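4. Where the slides go: casual footwear and the small shelf

4.1 Background to the pairs task 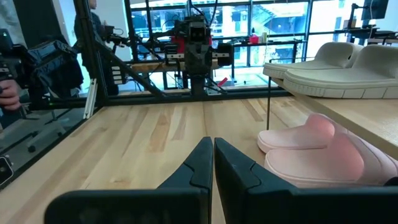 Figure 4. Two pink slides on the tabletop and two off-white slides on the light wooden shelf.

Most of what has been written about putting shoes away assumes that the shoes want to be put away. The older household studies treat footwear as a storage problem: so many pairs, so much shelf, divide one by the other and go home. Our own first survey, carried out in the town of Trunmont, made the same mistake. We asked 65 households where their shoes were kept and received 65 tidy answers, nearly all of which named a rack, a cupboard or a closet. We then asked to see the shoes. They were under the kitchen table, on the stairs, behind the door and, in one memorable hallway, in a row along the top of the heater, where the householder said they had been since January.

The gap between the stated home of a shoe and its working home is the subject of this section. We concentrate on slides, by which we mean backless sandals with a single wide strap over the foot. They were chosen because they are the least ceremonious thing a person can wear outdoors. Nobody polishes them. They have no laces to tuck in and no box that anyone has kept. A person who owns a good pair of boots will generally have some theory about how to store them, and will share it. Asked for a theory of slides, our participants mostly looked at their feet.

Slides also have a practical merit for a study of this kind, in that a left and a right are easily told apart up close and easily muddled from across a room. The strap arches over from one side to the other, the toe is open, and the sole is thick enough to hide a good deal of the outline. In the Trunmont visits, pairs were often stored as two lefts' worth of attitude: both shoes present, neither facing the same way.

4.2 What counts as put away

Before anything could be scored, the authors had to agree on what a put-away slide looks like. This took longer than we would like to report. The working definition has two conditions, and a pair must meet both.

The first is that the two slides rest on the storage surface with their soles down. A slide on its side, or propped against its partner like a tired commuter, does not meet this condition, although several participants argued that it saved room. It does save room. It also falls off the shelf when somebody shuts the front door.

The second is that the two slides of a pair are next to each other, with no other shoe between them. We did not require that they touch, nor that the toes line up. An early draft of the scoring sheet did ask for lined-up toes, and under that rule almost no household in the survey had ever put away a shoe in its life. The rule was dropped and morale improved.

Direction was recorded but not scored. Some people park their slides toes in, others toes out, and both groups regard the other as slightly unwell. Toes out is said to be quicker in the morning. Toes in is said to be quicker at night. We have no wish to come between them.

Figure 4 shows the kind of arrangement to which the definition applies. The off-white slides are on the shelf, one set a little higher and farther back than the other, and the pink slides are close together on the tabletop. A pair on the table is neighbourly but not put away. It has met the second condition and is waiting on the first, since for our purposes the storage surface is the shelf and the table is merely where life happens. A reader who feels the pink pair looks perfectly fine where it is has grasped the main difficulty of the whole project.

4.3 The table as a floor

It may seem odd to study shoes on a table. In many of the homes we visited, shoes on a table were held to be unlucky, unclean or both, and one participant left the room when we explained the set-up. We can only say that kneeling on a hallway floor for a long afternoon is also unlucky, chiefly for the knees, and that a table brings the whole business up to a height where it can be watched properly.

The tabletop is pale wood laid in long planks, and the grain and darker streaks turned out to matter more than we had planned. Participants who took part in the tabletop version tended to set their slides down along the line of the planks, as a driver might park along a painted line. When we covered the table with a plain cloth, the habit weakened and the slides began to drift. We did not score this either, but anyone designing an entryway might think about which way the floorboards run before blaming the children.

The shelf is low and small, and stands on thin legs. It was kept small on purpose. In pilot sessions with a longer shelf, people simply left a shoe-sized gap wherever they lost interest, and the results told us more about the size of the shelf than about the habits of the people using it. A short shelf asks a question. Once one pair is on it, the next pair has to be fitted in with some thought, or the first pair has to be moved over, and it is at this point that most people discover they have opinions.

4.4 Colour and sole

Pale colours were used throughout. Our reasoning was that strongly coloured slides would be matched by colour alone, at a glance, and that a softer range would make people look at the shoes themselves. The pink and the off-white are not hard to tell apart, and we do not pretend otherwise, but they are close enough in spirit that a participant in poor evening light would now and then hesitate. Hesitation was what we wanted. A person who hesitates will usually turn the shoe over or look at the side of the sole, and the side of the sole is where these slides differ most. The front off-white slide in Figure 4 has ridges that break its sidewall into segments; the pink slides have a smoother, rubbery finish with only slight ribbing at the rim.

Several participants mentioned the soles without being asked. The thick, textured kind was thought to be harder to put away neatly, on the grounds that it "looks messy even when it's straight". We think there is something in this. A chunky sole takes up height, and height on a shelf reads as clutter in a way that width does not. The same people who objected to the look of the chunky pair also reached for it first when they left, and said it was more comfortable, so the complaint should be kept in proportion.

4.5 Observations from the second round of visits

After the tabletop sessions we went back to a number of the Trunmont households with a small shelf built to the same plan, known in our notes as the Lelora shelf after the street where the first one was made. Each household was asked to use it for slides only. We gave no further instructions, partly on principle and partly as a result of having lost the instruction sheet.

Over the full period the households logged 1716 returns, a return being any occasion on which a pair came off somebody's feet and ended up somewhere. The log relied on people writing things down at the door, often while holding groceries, and we would not build a bridge on it. Even so, some patterns came up too often to ignore.

The first slide of a pair was placed with far more care than the second. The usual motion was a deliberate setting down of one shoe, followed by the release of the other from a modest height. Where a pair failed our definition, the second slide was nearly always the guilty party, lying on its side or resting half on its mate.

Pairs already on the shelf had a strong effect on the pairs that came after. A household whose shelf held one straight pair at the end of the afternoon generally held straight pairs by bedtime. A household whose shelf held a single upturned slide had, by bedtime, a heap. We saw no case in which a heap was put right by the next person to arrive. It was put right by the person who had always put it right, who was usually also the person filling in our log.

Finally, slides left on a nearby surface at sitting height, such as a bench or a low table, were the slowest of all to reach the shelf. A pair on the floor gets in the way and is eventually dealt with, even if only by kicking. A pair on a bench is in nobody's way, looks settled and can stay there for days. In the Paiva sub-study, carried out in rented flats with very narrow halls, removing the bench did more for the shelf than anything we did to the shelf itself. The tenants were then short a bench, and said so.

4.6 Limits

The survey covered one town and the people in it who were willing to let strangers look at their shoes. That is not everybody, and it may be the tidier end. The tabletop sessions used slides only, and we would be wary of stretching the findings to boots, which have ankles and flop about, or to runners, which have laces and can be tied together by anyone with a grudge.

We also made no attempt to deal with wet footwear. The Skiltulach trial, planned as a companion study in a much rainier place, was to have covered mats, drip trays and the general question of puddles, and its scoring sheet has two extra conditions that we are told are very strict. Until those results are in, the definition in 4.2 should be read as applying to dry slides, in pairs, belonging to people who are not in a hurry. We met a few of them.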